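The gripper kit as a monthly bill

Skevero will now rent you a robot hand. You used to be able to buy one, the way you buy a drill, and then own it and swear at it in private. The new plan costs $50 a month for each hand, with fingertip pads included, plus an $8 charge whenever you want a different kind of pad.

I signed up for the trial in October and I have opinions about the pads. They are good pads. I'd pay for them once, happily. What I resent is the pad being treated like a magazine. 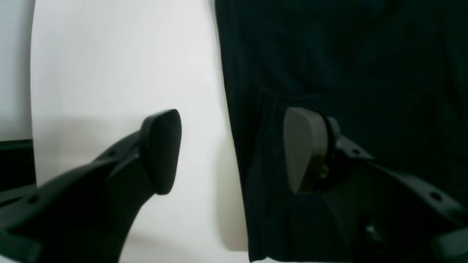

Jasmina Kneževič, who runs sales at Skevero, told me the plan lets small shops "grow into automation." My shop has 10 people and no room to grow into anything – we already keep the label printer in the hallway. What we need is a hand that closes when told and a price that stays put.

To be fair, the support is quick. I wrote in about a stiff finger and had an answer before lunch. Imeck, which still sells its kit outright, took eight days to tell me to check the manual, and I had quoted the manual in my question.

Bujar Stoyanova, my business partner, likes to say that people griped the same way about paying for the telephone in 1888. Maybe so. But the phone company never charged them extra for a softer earpiece, and I'm keeping the old Imeck hand on the shelf until Skevero puts a buyout price in writing.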